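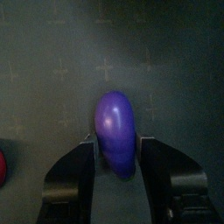
Wrist view, eggplant between the fingers.

21 April 2023
Bench 2, Mastano pair. Entry by Khang, notes from Duyên added at the end.

Fault: gripper reports "holding" with the fingers not loaded. Came up during the pick-and-place runs with the toy vegetables. The controller moved on to the lift step, the arm went up and the eggplant stayed on the mat. No alarm, nothing in the error list. I only caught it from the other side of the curtain because the place step finished too fast.

Went through the log. Of 100 picks, 55 were marked good with motor current under the grip threshold. The first bad one is at line 1,898, right after the restart. Before the restart the values look normal.

The restart loads the default finger profile, and the default is for the old Amissah pads. Those are thicker. With the thin plates we run now, the finger position alone is enough to pass the check, so it calls the part held before there is any real squeeze.

Second problem, and the one I like less: the left arm does not wait for a confirmed hold on the right before it moves into the shared area. With a false hold, both can be headed for the middle together. They did not touch. I hit the stop anyway.

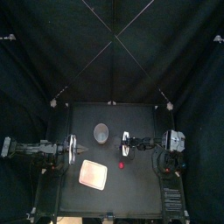 Changes and open items

Thin-plate profile saved as the startup default on both arms.
Hold check now needs position and current. Tried by hand with the fingers closing on nothing, and it faults as it should.
Shared-area interlock: not fixed. Quarter speed and one arm at a time until it is.
Duyên: the Modach config has the same default. Don't restart that one without checking the profile first. I'll do the interlock.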